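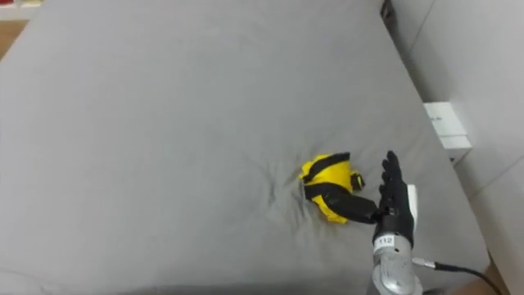

# Chapter 11: Keys, Wallets, and the Business of Holding On

By the time most students reach this chapter they have a fair picture of what a blockchain is, and they have usually formed a strong opinion about whether they would ever put their own money on one. Whichever way your opinion runs, I'd ask you to set it down for a few pages, since the question we are taking up now is a very old and homely one. When you own something, where do you keep it? And how would you prove to a stranger that it was yours?

With a bicycle or a winter coat, the answer is easy enough. You keep it in the garage or the closet, and if anyone asks, you point. With money in a bank, you don't keep it anywhere at all. The bank keeps a record with your name on it, and you keep a card, a password, and a phone number to call when you've lost both of the others. A coin on a public ledger is a different sort of thing again, and a good deal of grief has come from people assuming it works like the bank account. (Some grief has come from assuming it works like the coat, too, and we'll get to that in the second half.)

## What a wallet holds

The word "wallet" was a friendly choice and a rather unlucky one. It suggests a pouch with coins in it, and so people quite reasonably imagine that their coins are inside the app on their phone, and that if the phone goes into the lake the coins go with it. They don't. The coins, so far as they are anywhere, are entries on the ledger, and every computer that keeps a copy of the ledger has a copy of those entries. Your wallet holds a *private key*, a very long secret number, and the private key lets you sign a message saying, in effect, "move this amount from here to there."

Anyone who has the key can sign. The network doesn't check your face or your driver's license, and it has no way to tell your signature from that of somebody who copied the key off your kitchen counter. Please read that sentence twice, because almost everything else in the chapter hangs on it!

From the private key the wallet software works out a *public key*, and from the public key it works out an *address*, the string of letters and numbers you hand to people who want to pay you. Going forward through those steps takes a computer no time to speak of. Going backward, from the address to the private key, is so hard that for practical purposes we treat it as impossible. We looked at one-way functions of this kind in an earlier chapter, and if they have gone a little hazy it would be worth turning back before you try the exercises.

## A small story about a small company

Let me tell you about Millside, a print shop where Lorna Rivera kept the books. In May a customer asked if he could settle his account in cryptocurrency, and the owner, who liked to say yes to things, said yes. Lorna set up a wallet with a program called Drasteo on the office computer, gave the customer the address, and the payment came through that same afternoon. Everyone was pleased. The amount on the invoice was $289.

During setup, Drasteo had shown her a list of ordinary words and told her to write them down. She did, on the back of an envelope, and she put the envelope in the drawer with the stamps. Then the office computer was replaced, as office computers are, and when the owner asked for the balance she opened Drasteo on the new machine and found a cheerful welcome screen and no money.

What would you have done? Lorna went looking for a phone number, which is what any sensible person does, and there wasn't one. What she needed was the envelope. Those words were a *recovery phrase*, a way of writing down the wallet's master secret so that a human being can copy it without going cross-eyed. Typed into a fresh copy of the program, in the right order, they produce the same keys, the same addresses, and the same balance. She found it under a roll of airmail stickers and had the wallet back before lunch.

I like this story partly for its happy ending, and partly because it shows both edges of the thing. The envelope saved her. It could also have been read by anyone who came in for a stamp.

## Two ways of keeping a key

We'll spend the rest of the chapter on the choice Millside eventually had to make, between holding its own keys and paying someone else to hold them.

- **Self-custody.** You hold the private key. No one can freeze your coins or lend them out, and no one can help you if the key is lost.
- **Third-party custody.** A company holds the key and keeps an account for you. You can reset a password, but you are trusting the company's honesty and its security, and you are standing in line with its other customers if it fails.

In Section 2 we follow two custodians, Greketti and Dizon, that made different promises to their customers and kept their keys in quite different ways. Greketti kept nearly all of its keys on machines connected to the internet so that withdrawals would be quick. Dizon kept 90 percent of its customers' coins under keys that had never touched a network, and asked people to wait for their withdrawals. You may find yourself siding with one of them right away. Make a note of which, and of your reasons, and see if the note still looks right to you when you reach the review questions.

## Before you go on

You should be comfortable with these terms from earlier chapters:

- hash function
- digital signature
- transaction fee
- confirmation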